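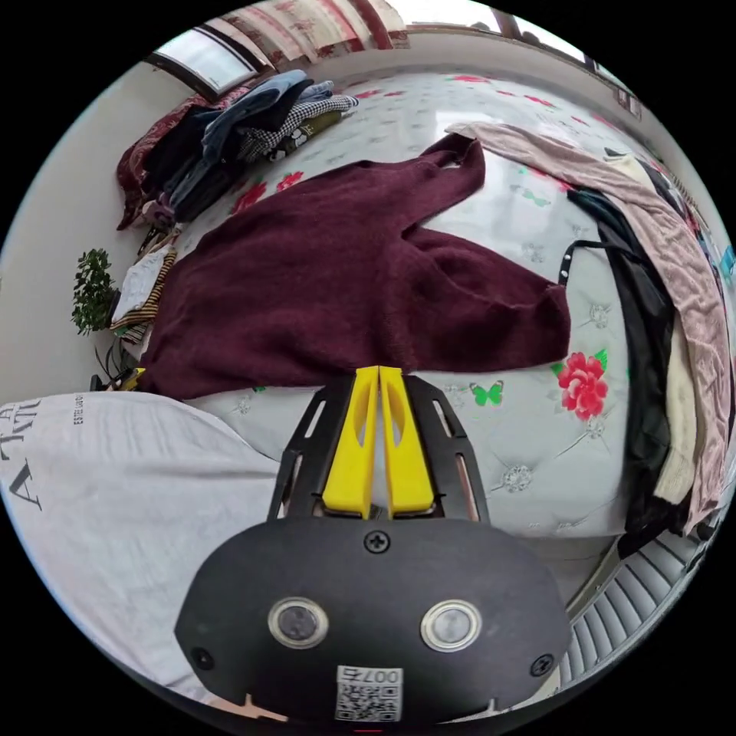 Filed under: Home, Wool, Moaning
May 2023

Quick one tonight because I've got to be up early. Moths. Again.

Third year running. I thought we'd got away with it this time, the spring was so cold, and then I pulled out my grey cardigan for the Hirkia trip and there they were, two holes by the left pocket and one right in the middle of the back where everyone can see it. I said a word.

So. Everything out of the drawers. Everything out of the wardrobe. Jumpers all over the house, on the banister, on the backs of chairs. You have to go through them one at a time and hold each one up to the window, no shortcut, the little holes don't show otherwise. Cuffs and underarms first, they go for the bits that have been worn most. Collars too. I found grubs in a scarf I'd forgotten I owned. Lovely.

What I do, for anyone who's asked (Hashini Gazi, this is mostly for you, sorry it took me so long to answer your email):

Shake everything outside. Brush the seams with an old nailbrush. Then into a freezer bag, squeeze the air out, two weeks in the freezer. Last year I did three days and I think that was the mistake. My freezer's tiny so it's going in batches, and the peas have had to be eaten. Peas with everything this week.

While that's going on, hoover the drawers. Corners, runners, underneath. And the carpet edge behind the wardrobe, which I hadn't moved since we came to this house and will not be describing.

Anything that can be washed gets washed, cool, wool cycle, dried flat. Don't hang it. I hung a jumper once, years ago, the green Flarell one, and it came back down to my knees.

Cedar balls, I've given up on. I had a whole bag from Edau, 21 of them, and I found a moth sitting on one. Lavender smells nice and that's all I'll say for it. The sticky traps are better, at least you know what you've got, though they only catch the males so you still have to do teh rest of it.

Casualties so far. Grey cardigan, mendable. Scarf, binned. Dad's old fisherman's jumper, untouched, it's so scratchy I don't suppose even a grub fancies it. The good blanket has a nibble at one corner and I'm going to blanket stitch round it and pretend it was always like that.

Mending next. I've ordered darning wool, 100 metres on a card, far too much, and it's a shade off but I've stopped minding. Used to drive myself mad trying to match. Now I'd sooner see the darn. My nan did hers in whatever was in the tin and nobody fainted.

One thing I'd like to know, does anyone put their woollens away clean at the start of summer, properly, in zip bags? Every June I say I will. Then it turns warm and they all get shoved on the top shelf with last winter's tea down the front. Which is moth dinner really.

Right, batch two needs to go in and there's a bag of bread rolls in the way. Will post the cardigan when its done. If it looks awful I'll post it anyway.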